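**Staff Forum › Operations › Returns and Refurbishment**
**Thread: Two-arm cells on the returns floor — comments requested before November**

---

**E_Foley_Ops** (moderator)

Colleagues at Clatby,

As announced at the shift meeting, Hinovside intends to extend the use of two-arm cells in returns handling. The cells will take over the first handling of mixed returns: picking up an item, turning it, and setting it down for inspection. Grading, testing and the decision to repair or scrap will remain with staff.

Comments are requested in this thread. They will be forwarded to the planning group under reference 2147. Please keep remarks to the work itself and to its effect on your duties.

Eimear Foley
Operations, Clatby

---

**bench_nine**

Thank you for opening this to comment. I have worked the returns bench since 2012 and wish to record one concern.

The notice treats first handling as a separate step. At the bench it is part of the inspection. When I lift a coffee machine I can tell from the weight whether there is water left in it, and I can hear a loose part. If an arm does the lifting, the person grading the item receives it without that information. I would ask that the grading sheet be revised before the change and that graders be allowed to pick up any item they choose, without it being logged as a delay.

---

**r.kinsella_line**

I do not share this view in full. Much of what a grader lifts in a shift tells them nothing at all. Two people on my line were moved to light duties last winter with wrist and shoulder complaints, and I would sooner see the arms take that load.

I do support the request about the delay log. The present rule was written for a hand bench and makes little sense beside a cell.

---

**Zanska_nights**

Speaking for the night shift: our question concerns staffing. The trial rota put one attendant on 3 cells. When two of them stop together, the attendant must choose, and the stoppage on the other is recorded against that attendant's name. Kindly confirm whether this will continue.

Soft goods also need a separate rule. Plush toys and small appliances should not be given the same target time per item.

---

**E_Foley_Ops** (moderator)

In reply to the points above:

- Stoppages will be recorded against the cell and no longer against the attendant. This takes effect with the next rota.
- Graders may handle any item. The wording of the delay log is under review, and r.kinsella_line has agreed to comment on the draft.
- The ratio of attendants to cells has not been decided. I will not give a figure until it has.

---

**bench_nine**

The first two answers are welcome. On the third, I must disagree with leaving it open. The ratio determines whether this is a change of duties or a reduction in posts, and staff cannot comment properly without it. Training is also unclear. The notice offers roughly 20 hours, but does not say whether those hours are taken from the shift or added to it.

---

**r.kinsella_line**

On training I agree with bench_nine. The hours should be within the shift — anything else will exclude those with children to collect.

On posts, I would wait for the written proposal before assuming a reduction.

---

**Zanska_nights**

We have waited for written proposals before. The night shift asks that the ratio be published with the proposal and not after it.

For members who work in other halls and have not seen this type of work, two pictures follow. 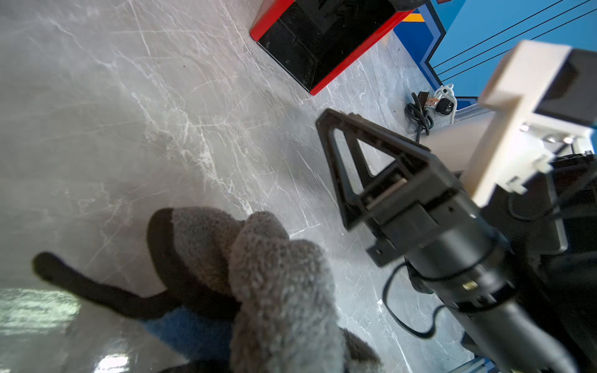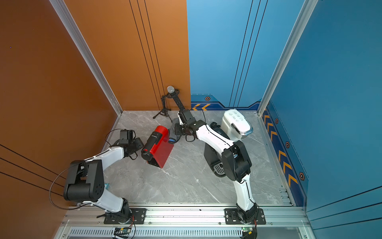
*Mixed items on the cell floor: plush toy in the first picture, coffee machines in the second.*

---

**E_Foley_Ops** (moderator)

Noted, with thanks. The request on the ratio and the question on training hours have both been added to 2147 as open items. The thread will stay open for further comments until the end of the month.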